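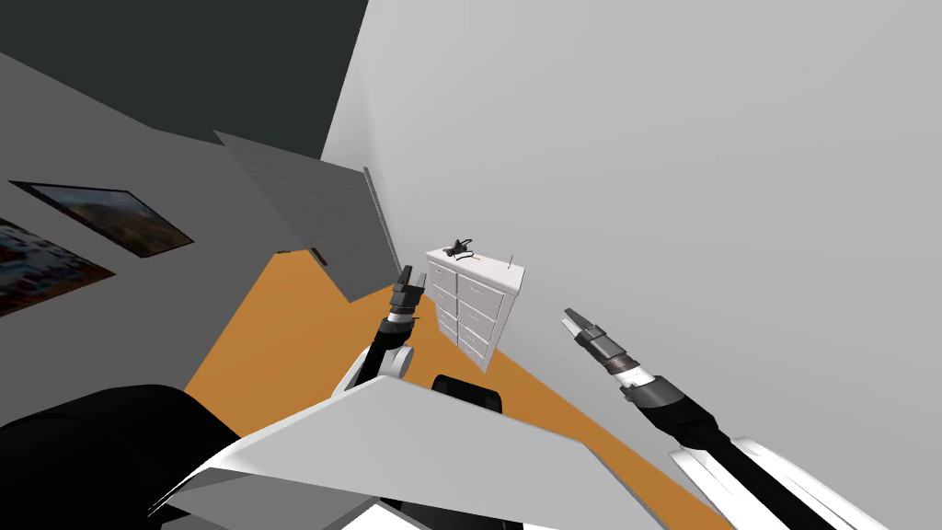 The operator's chair at Plinum has no wheels. It had wheels until November, when a trainee rolled back about a hand's width in the middle of a recording and both simulated arms went with her. The headset tracks position in the room, the controllers are mapped relative to the headset, and the mapping had a fault that nobody had met because nobody had rolled. The fault was fixed the same afternoon. The chair was replaced anyway.

Plinum occupies the upper floor of a former upholstery supplier and makes demonstration data for two-armed robots. A person wearing a headset and holding a pair of controllers does a household job inside a simulator, and the software logs what the arms did, what the robot's own cameras would have seen, and the state of every joint and object along the way. A policy is later trained to reproduce the behaviour. The physical robots belong to the customers. Plinum owns computers, four operator stations and a large quantity of furniture that exists only as meshes.

Chenxi Shen runs the operator program. She trained as a physiotherapist, spent several years fitting upper-limb prostheses, and came to teleoperation through a contract to assess wrist strain among the staff. Her report recommended shorter sessions. It also pointed out that the operators with the sorest wrists were producing the least usable recordings, and she was hired on the strength of that paragraph.

## What counts as a demonstration

A demonstration at Plinum starts from a randomized room. Wall colour, floor colour, the pictures, the position of the furniture and the starting pose of the robot are drawn from a configuration file, and the operator doesn't choose them. The current task set, called Drultero internally, covers 32 jobs: opening drawers, hanging small objects, closing lids, pulling cords, moving things from one surface to another. Each job has a success check written in code. For a drawer the check is a distance along the slide. For a lid it is an angle.

Passing the check is necessary and not sufficient. Recordings are also scored on smoothness, on total duration and on how much of the time is spent with the arms stationary. The last measure was added when the first trained policies began to freeze. An operator who stops to think for two seconds before grasping has recorded two seconds of doing nothing, and a policy trained on enough of those recordings learns that doing nothing is a reasonable response to being near an object. It then stays near the object.

"People hesitate in the same places," Shen says. "Just before contact, and just after they've let go. I don't want them to hurry. I want them to have finished deciding before they press record."

New operators therefore spend their first sessions not recording at all. They look around, reach toward things, open and close the grippers, and talk through the approach they intend to use. The review team can replay any session from any camera on the robot, and trainees are made to watch their own. Most are surprised by how little the wrist views show of what they remember seeing through the headset.

## The view from the wrist

Wrist cameras cause more argument at Plinum than any other part of the setup. A head camera gives context and loses the fingertips behind the arms. A wrist camera gives the fingertips and very little else, and its horizon rolls with every turn of the forearm. Customers want both streams, and the trained policy will weight whichever proves more useful at a given stage of the task. 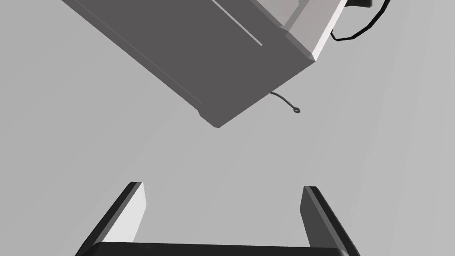
Shen's standing instruction concerns the last part of an approach, when the arm is close enough that the operator stops steering by the room and starts steering by the gripper. She asks for the fingers to be fully open early, and for the target to be brought into the gap between them before the arm advances. A thin target makes the reasons plain. With the jaws spread wide and a small ring hanging on its cord ahead of them, a little over toward the right finger, an operator still has room to correct sideways. Once a fingertip passes a ring of that size on the wrong side, the only remedy is to back out, and backing out goes into the recording too. The second cable in that view, the black one looping away at the far side of the grey housing, is a separate lesson. Trainees are told to note anything else a finger could snag before they commit to a path.

Simulated cord is poor cord. It's a chain of short rigid links with stiffness and damping set by hand, and at low damping it swings for a long time after anything touches the body it hangs from. Early operators learned to wait for it to settle, and the waiting fed straight into the freezing problem. The simulation group raised the damping until the cord came to rest quickly. Shen thinks they raised it too far, and that a policy trained on obedient cord will be badly prepared for a blind pull in a kitchen with the window open. The two sides now run three damping settings at random and don't tell the operator which one is active.

## By hand, for comparison

The other established way to show a robot a task is to take hold of it. In kinesthetic teaching the motors are set to compensate for gravity, a person moves the arm through the motion, and the joint angles are recorded directly. The method is quick to learn. It also gives the teacher something that Plinum's stations can't: the resistance of the drawer comes back through the arm into the hand.

Shevchuk, a smaller shop two streets over that does integration work for bakeries and commercial laundries, teaches almost entirely this way. Its technicians will have a single arm loading a rack inside a morning. They have had less luck with two arms, where one person has to guide both at once and ends up standing in front of the cameras. A body in the picture during teaching and missing from it during operation is a difference the policy will notice. Shevchuk's answer is to teach by hand, then replay the joint trajectory with the person out of the way and record the images on the second pass. That works where nothing in the cell moves on its own. It doubles the time, and a slipped object on the replay means starting over.

Shen spent a week there on exchange and came back with a modification. Plinum's controllers now vibrate in proportion to contact force at the simulated fingertips, with a cutoff so that a hard collision doesn't jolt the hand. It's a crude substitute. Drawer recordings improved more than any others, mainly because operators stopped pulling once the slide reached its stop.

## A session

The morning block starts at 8:30 and runs in stretches of 20 minutes, with breaks that can't be traded away. An operator calibrates by holding both controllers against the chest and then at full reach. The room loads. The operator finds the furniture, names the target aloud for the audio log, and begins.

Good operators are hard to tell from mediocre ones by watching their hands. The difference is easier to find in the arm that isn't working. A beginner using the right gripper forgets the left, which drifts into the head camera's view or sinks slowly as the shoulder tires. Experienced operators park it somewhere neutral and keep it there, or put it to use. On a drawer task they may steady the cabinet with one gripper and pull with the other, although simulated cabinets of sufficient mass don't need steadying. Shen encourages it. The real ones may be standing on carpet.

In the best week so far, the four stations produced 381 accepted recordings. Rejections run up to 40 per cent on new tasks and drop as the group settles on an approach. Settling has its own cost. When every operator opens a drawer the same way, the policy learns one way, and it has nothing to fall back on if the handle is blocked. Review now flags tasks where the approach paths have become too similar, and the next block goes out with an instruction to vary the side, the height or the arm.

Corrections are handled separately. A trained policy is run in the simulator until it starts to go wrong, at which point the operator takes over, recovers and hands back control. Only the recovery is kept. The handover software is called Buresum, and its most frequent complaint from staff concerns the moment of takeover: the operator's real hands are never quite where the robot's are, so the controllers stay disengaged until the two poses agree within a set tolerance. With both arms extended, finding the match can take several seconds. The simulator is paused while this happens, so none of it reaches the data, but it's tiring and operators dislike it more than any of the tasks.

Shen has asked for a wider tolerance with a slow blend between poses. The simulation group has a version running on station three, where the blend takes half a second and the left arm sometimes overshoots.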